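3.2 Textile samples and washing procedure

The cotton cloths used in the color-loss trials were bought in April from two suppliers, Ustanar and Fosen. All were yarn-dyed, with the color applied before weaving, so that the edges between blue and white areas could be used to judge dye transfer as well as fading. Cloths were cut into 176 swatches, hemmed on all four sides, and conditioned overnight at room temperature before the first reading. A further set of whole tablecloths was kept in ordinary use on tables and washed on the same schedule as the swatches (Figure 2).

Swatches were washed in tap water with the Cukgate liquid detergent at the dose printed on the bottle. No bleach or softener was added. Each load was made up to the same dry weight with undyed cotton, spun at 1000 rpm, and dried flat away from direct light. Line drying was ruled out after the pilot work reported by Panagiotou, in which sunlight accounted for more of the fading than the wash itself.

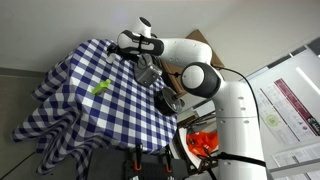

Figure 2. Blue-and-white checkered tablecloth on a table.

Color was read at five points on each swatch, three on blue areas and two on white, and the values were averaged by area. Readings were taken before washing and after every fifth cycle. A swatch was dropped from the analysis if its hem had opened or if the two white readings differed by more than the repeat error of the meter -- a rule that mostly affected the lighter Fosen cloth, which tended to pucker along the seams.

Dye transfer was scored separately, using the change in the white areas only. The Lui scale was used without its top grade, as no swatch in the pilot came close to it. Whole tablecloths were read at the center and at one corner. Food stains were mapped on a paper grid before each wash, and grid squares containing a stain were left out of the readings for that cloth from then on. Nearly 280 readings were excluded in this way, most of them from the center positions.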